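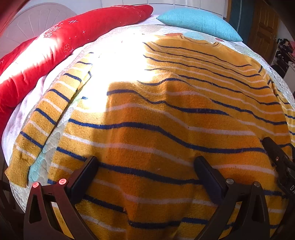 Folding laundry is the one chore I have never made peace with, so last November I started building a gripper that could learn it from me. I named it Lido, and it lives between my bedroom and the back bench at Prandham, the shared workshop down the hill from my place. You hold it in your hand, do the job with it, and the recording goes off to train the arm later on. I began with dish towels, which went fine, and then moved up to knitwear, and oh boy! The mustard sweater with the navy stripes has become my favorite test piece, partly for the fuzz (those little pills are murder on a smooth pad) and partly because the stripes give away every wrinkle. See the ridge across the chest, where a navy line ducks under the fold? I can spot that sort of thing from the doorway, and I'm hoping the software will learn to spot it too.

The black pads are my sixth try. The first ones were cast from a kit I got through Plesholm, and they were so soft they rolled over whenever I squeezed. Ataahua Rewi, who has the bench next to mine, told me to go firmer and rough up the face with 600 grit paper. I did both in one evening and haven't gone back – thank you, Ataahua!

The linkage took a lot longer. I drew it 7 times before both fingers would close at the same speed, and version four still hangs on a nail at Prandham as a warning to others. The drawings are all in the Petrenko folder (Petrenko is just what I call the arm it'll end up on), and if you want them, drop me a note and I'll send the lot.

So far I have 174 recordings of knits, all done on the bed on top of the quilt. Rosalba Ferraro keeps telling me I should use a plain table, and she may be right, but I fold my clothes on the bed and so that's where Lido has to learn. Morning sun is the big headache. When it comes in strong it wipes out a whole shoulder, white on white, and the stripes just stop. I've been doing some sessions after 6 in the evening with the lamp on, to have a mix of both.

Next up are sleeves. I want to bring each cuff in to the middle without dragging the body along with it, and right now I manage it maybe half the time – and that's with me doing the driving! After that come the socks, and I'm already dreading the socks.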